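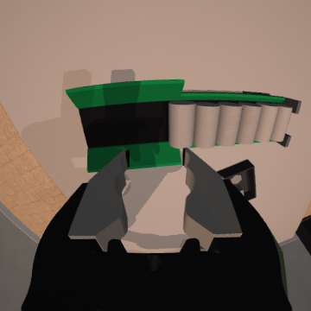

Checklist for cashback and voucher offers, please run through BEFORE you pay
By Yeison Urrego
2021-12-28

Did this for the Westora top-up offer but it works for most of them. Comments under each line are mine from going through it last night. Fast notes, sorry.

1. Code still live?
[x] OK
Typed EIDE11 at checkout, accepted. Lower case also fine. No space after it or you get "invalid code", had that twice.

2. Minimum spend
[x] OK
£3 on the offer page, £3 at checkout. Matches for once. Delivery doesnt count towards it.

3. New customers only?
[!] Check
Banner says "all customers". Terms, para 4, say accounts with no order since the start of December. So not all customers. If you bought anything this month leave it.

4. Cap on the offer
[!] Check
First 400 claims per day. Resets at midnight. No counter anywhere on the page so you're guessing. Go early.

5. Is it cashback or store credit?
[FAIL]
Says cashback in big letters. It's wallet credit. Can't be moved to your bank, can't be spent on gift cards. Marked as a fail because the wording is plain wrong, the offer itself still OK if you shop there anyway.

6. When does it land
[ ] Not tested
"Within 11 working days". Mine still pending. Will update.

7. Expiry on the credit
[!] Check
Goes after 3 months. No reminder email that I can find in settings. Put it in your phone.

8. Stacks with other codes?
[x] OK, sort of
Worked with the Plastbridge student discount. Did not work with the Mirnton free delivery one, that knocked the first code off without telling you. Look at the total again before pressing pay.

9. Card details
[x] OK
Guest checkout doesnt save the card. Logged in it does, box is ticked already, untick it.

10. Auto renew / free trial hidden in basket
[FAIL]
"Westora Plus" trial gets added when the code goes in. Free to start, then monthly. Remove with the little bin on the right. Check the basket again on the last page, mine came back after I changed the adress.

11. Refunds
[!] Check
Send anything back and the whole credit goes, even if you keep the other items. Para 9.

12. Screenshot taken
[x] OK
Offer page, basket, order confirmation. Order no. on mine ends 937, support wanted that and the time of the order before they would even look.

Overall: use it if item 3 is fine for you and you've got something small to buy. Not worth opening an account for.

Last updated: item 8 changed, Mirnton code added. Item 6 still open.

Comments

Etenesh Admasu
Code worked, thanks. Trial was in my basket too, wouldnt have seen it.

Anselmo Ayala
Getting "offer limit reached" since 8am. Is that the 400 thing or my account?

Yeison Urrego
@Anselmo the cap I think. Try just after midnight.

Nilton Condori
Credit came through on mine, took 3 days. Ordered on the app if that makes a difference

Heriberto Correa
does item 3 count orders you cancelled? I cancelled one on the 5th and it still wont take the code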